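Home drinks station talk, speaker notes
Jul 5, 2021
Running time 36 minutes, leave the last 7 for questions

Start with the fake ice. I don't trust a drinks table that looks finished before anyone has poured anything. A pink bowl heaped nearly to the rim with clear cubes is pretty, and with cubes this regular I'd bet on acrylic. Fine for a display. Ask the room who would put a bowl that full next to the glasses at a real party and expect it to last.
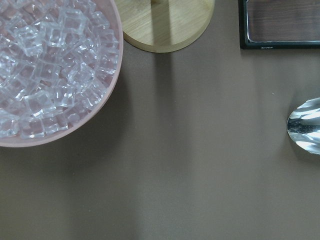 Valquíria Assunção: I keep a full bowl out anyway, and people help themselves to more ice if they can see it. A half-empty one makes them polite.

Fair, I'll give her the point on manners. I still want the spare ice in the freezer. Pause here, let them argue.

Next, the cutting board. Every guide tells you to set out a board, a knife and citrus, and then gives the board no room to work. Put the lemon on it and one knife. Anything else lying across the board has to be moved before you can cut. Mention the Perkitz class, where I spent 5 minutes clearing a board to slice one lime.
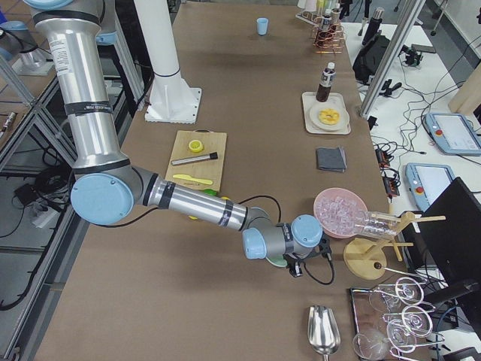

Same complaint about trays. A tray with a plate on it and a bottle in the corner has become a shelf, and you won't be carrying it anywhere. Small bottles do better in a wire rack at the back. I was rude about racks in November and I take some of that back.

Drying stands: I remain unconvinced. Glasses upside down on arms look tidy, but a folded cloth takes less space and you can put it away. Put the scoop near the ice. The Grønli people sell a hook for it. Skip the hook.
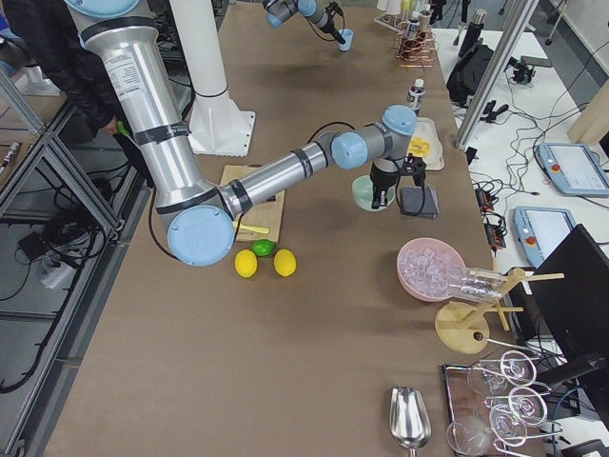
Do I need a scoop if I already own tongs?
Tongs are enough for two or three people, and past that you'll want the scoop.

Close with the list on the handout. Sixten Sjögren has the spare copies.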